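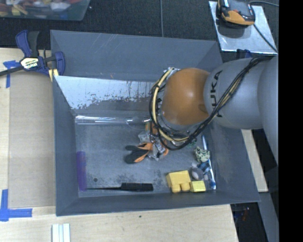

O braço KUKA sobre a caixa cinzenta de objetos variados, bancada do clube de robótica.

Relatório de progresso à Fundação Dovia
Clube de Robótica da Escola Stover, período até outubro

Caros amigos da Fundação,

Começamos por agradecer, mais uma vez, a paciência com que esperaram por estas linhas. O período foi cheio e, entre testes e trabalhos de casa, os alunos arranjaram sempre maneira de ficar mais um bocadinho na oficina!

O projeto Lulaner continua centrado na recolha de objetos misturados numa caixa. Registámos até agora 1606 tentativas, das quais 1221 com sucesso. As peças em bloco correm bem; as compridas e fininhas, do género da chave de fendas, ainda nos dão água pela barba, sobretudo quando ficam rentes às paredes. O grupo Deng (os mais novos, com muito orgulho) está a rever os ângulos de aproximação.

Da verba atribuída, falta gastar cerca de 1000 euros, que gostaríamos de guardar para dedos de substituição e cabos. A passagem dos cabos junto ao punho também merece ser repensada, e já há dois desenhos em discussão.

Até ao próximo relatório queremos juntar 10 objetos novos e repetir a série completa. A porta da oficina está aberta, venham ver-nos a partir das 16h.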